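Speaker notes — The Plain Table: furnishing shared work rooms at Sodholm
2026-10-17

**Slide 1. Opening**

Welcome the audience on behalf of the Sodholm Rooms Office. Allow late arrivals to sit down before moving on. The subject is the work surface and the wall behind it, and how both are to be chosen in the next round of refurbishment.

**Slide 2. Where we stand**

- 63 rooms come under the present programme.
- Nine have been finished. The remainder follow from January.
- The Pelterier building is dealt with first, as its leases are the shortest.

State that the budget is fixed at 4,000 per room, lighting excluded. Questions on lighting should be held until the end.

**Slide 3. What users asked for**

Read the two comments on the slide aloud, slowly. Both concern clutter: shelves over the table, and notices pinned at eye level. Departments differ on storage — Dumitrescu House wants it in the corridor, Unon wants cupboards under the window — and the Office has taken no view. Please do not be drawn on this point.

**Slide 4. Colour**

The standard pairing is a white top with a pale grey wall. Marks show sooner on white, and cleaning staff have said they prefer this. Mention that the matt finish was chosen after complaints of glare. Pass round the two sample boards at this stage and ask for them back.

**Slide 5. The pairing in use**

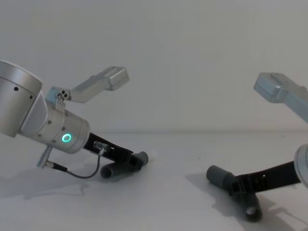

*Photograph: Sodholm Rooms Office*

Give the audience a moment with the slide. Draw attention to the faint line where the wall meets the tabletop, a little below the middle, and to the soft grey shadow at the left. The wall is bare, with no shelf or notice on the part shown. Shadows of this kind are easy to read on a plain white top, and departments should look for them when placing lamps.

**Slide 6. Next steps**

Room lists go out with the minutes. Replies are to be sent to the Office in writing — one reply per department, please.

Spare slide: edging details, only if asked.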